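Apple Day at the Nedeljković orchard

The leaflet promised 109 varieties and parking. I found the parking at the second attempt, in a field, in October, in the wrong shoes.

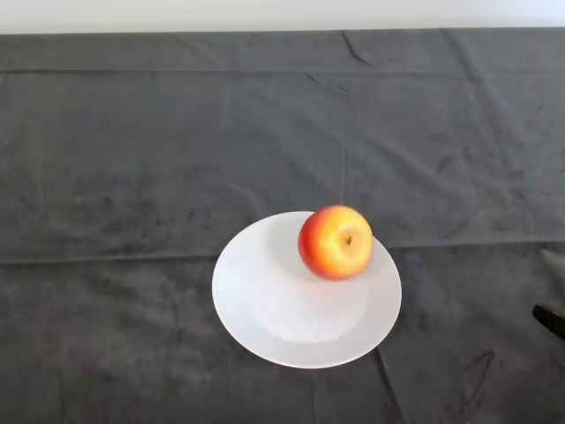

Bastien Marchal runs the orchard tour and begins with rootstocks, on which he can speak for as long as you can stand. The tasting is more fun. One apple was red down one side and yellow on the other, shiny enough for a greengrocer's window, and I had high hopes of it. He called it a good keeper, and I have heard people speak that way of a dull nephew.

Next came the pressing shed, where a queue of 31 people waited to turn a handle for nothing.

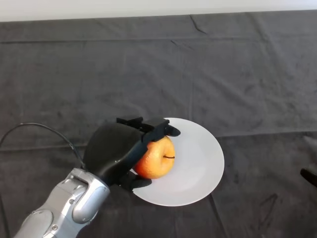 I turned it too. My cup of juice was cloudy, sharp and worth the sore shoulder, though I could have bought the same at the gate without one.

Lunch was a pork bap with apple sauce. The cider tent had sold out of the dry by noon and was pushing the sweet with real determination. 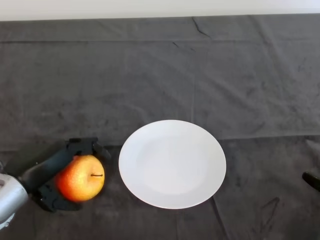
I had two halves of the sweet. Then I bought a tree, a thing I had sworn in the car I would not do, and carried it across the field to general amusement.

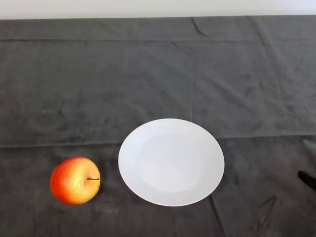 Getting there

The 81 bus stops at the bottom of the lane. Wear boots.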